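Lirnau tightens up its rules for simulated gripper tests
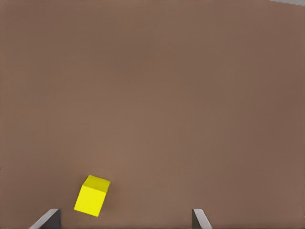

A yellow cube and an open gripper in simulation. Render: Lirnau

I've been nagging the people at Lirnau about their test rules for ages, so I was pleased (all right, a bit smug) when the new version landed in my inbox this month. It's eight pages long, it covers pick-up trials done in simulation, and I read the lot over one pot of tea.

The big change is the number of runs. Up to now a team could report a success rate from 32 tries, pick its favourite set and say nothing about the others. From January it's 500 tries per task, with every start position drawn at random and the seed list handed in beforehand. Failed grasps stay in the count, and so do the runs where the simulator crashes, which caused a proper row on the mailing list!

I rang Nabila Mangundap, who edited the text. "People were starting the cube dead centre between the fingers every time," she told me. "Of course it went well. We want it off to one side, turned at an angle, all the awkward stuff."

There's also a bit on real hardware. Anyone claiming that a simulated result carries over has to back it up with 200 physical trials, same object size, same gripper opening, and publish the video of the misses as well. Wulan Teoh at Jumness reckons that's too much for small labs, and I do have some sympathy – her group shares one arm with the Santoso lot down the corridor and they're forever fighting over the booking sheet.

Zestero has already said it will rerun its older results under the new rules. Comments on the draft are open until the end of the month, and yes, I've sent mine in (mostly about the crash rule).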